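Notes + data card for the open day set. Wrote most of this on the bus back to Grusville, will clean up later.

# Nodik open day - garment handling set

Small set recorded during the Nodik open day in August, in the furnished demo bedroom. Visitors got to watch, ask stuff, and a few got to drive. Card last touched January 6, 2025.

## What's in it

- 445 episodes, all hanger work
- 2 tasks: `rack_to_bed` and `bed_to_rack`
- 1,165 short text notes, typed live by whoever was at the laptop
- head view only in this release. Wrist views exist, not synced, don't ask yet

Same room for every episode. Same bed, same rack. If you want variety in backgrounds this is the wrong set.

## The rack task

Start is arms down, facing the rack. Pick the garment named in the prompt, lift the hanger off the bar, turn, lay it on the bed. Prompts are short and said the way visitors said them - "get the yellow one", "the tan coat please", "yellow jersey, on the bed". We kept the wording. Spelling too.

The bars are shiny and the depth estimate does not love them. Hook detection was the weak part all day. Lifting straight up works better than lifting and pulling at the same time, which tends to drag the neighbors along.

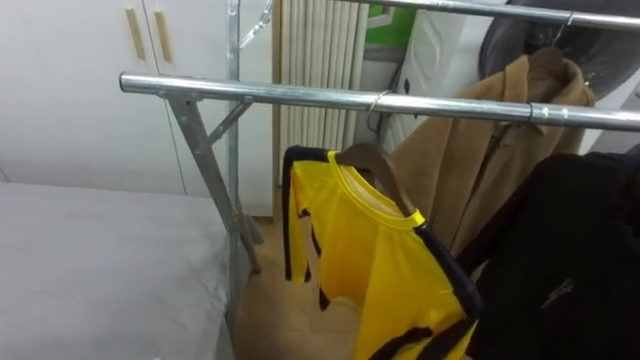 **Can I train on this without the text notes?**

The notes are in a separate file and nothing in the loader depends on them, so delete it or just never load it. Episode prompts live in the episode metadata and stay put either way.

## Who was driving

Mix. Staff operators did the morning block, visitors the afternoon. The `operator` field is `staff` or `guest`, nothing finer than that. No names, no voices, audio was stripped before anything got copied.

Guest episodes are slower and have more regrasps. Some people let go early becuase they expected the arm to stop by itself. Those are kept and tagged `early_release`. Please don't filter them out and then tell us the set is too easy.

Guests had a 5 minute intro and then straight on to the controls. Next time - longer intro, shorter line.

## Demo talk, short version

For people who missed the talk. Main points as I wrote them down:

- Hangers are annoying. Hard frame, soft cloth, and the two don't move together.
- Grabbing cloth and hanger in one pinch is fine for carrying. Worse for rehanging, the hook ends up pointing wherever it wants.
- Bokonine (the grasp planner) scores the shoulder of the hanger first and the hook second. Was the other way around last year.
- Someone asked about wire hangers. Supported in theory. Thin wire + shiny bar is the worst combo we have.
- Someone asked if it folds. It does not fold.

Best question of the day was from a lady who runs a dry cleaner, wanted to know what it does with a coat that has slid halfway off. Answer was a long pause. It's on the list now.

## The bed task

Garment is on its hanger somewhere on the bed, sometimes over the pillow. Grasp near the collar, lift, carry to the rack, hook over a bar. Either bar counts.

The checkered pillow confuses the segmenter a bit, it likes to cut the mask along the grid lines. Yellow on the pale cover came out fine. Dark clothes on the grey sheet also OK, just noisy at the edges. 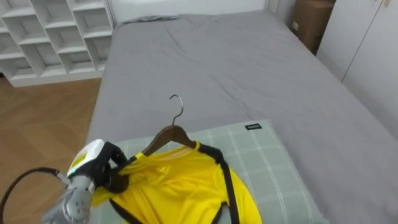 *Notes and photos: Latrice Begay, Henríquez field team*

## Labels

`success` is set by a person after the episode, not by the robot. Rules we used:

- hook fully over the bar, hands off, garment stays = success
- garment on the bed, hanger still inside it = success
- anything touching the floor = fail, even if it got picked up agian
- operator asked for help = fail, tag `assist`

Two labelers, disagreements went to a third look. Most arguments were over coats hanging crooked. Crooked is a success. We went back and forth on that, it's final now.

## Known problems

- a few episodes start late, arm already moving
- left and right are swapped in some of the typed notes (note taker was facing the robot). Not fixed
- light changes between the morning and afternoon blocks, no color correction done
- `garment_color` says "brown" for the tan coat in the early episodes and "tan" after that. Treat as same
- timestamps are local time, no zone stored. Sorry

## Using it

Unzip, point the loader at the top folder, run the check script before anything else. It prints missing files and quits. If it complains about wrist views, ignore that, see up top.

Research use only for now. Asking for changes - open an issue, put the episode id in the title. Mails without an id get answered last.

## To do

- sync wrist views
- fix the swapped notes
- add the slid-off coat cases once we record them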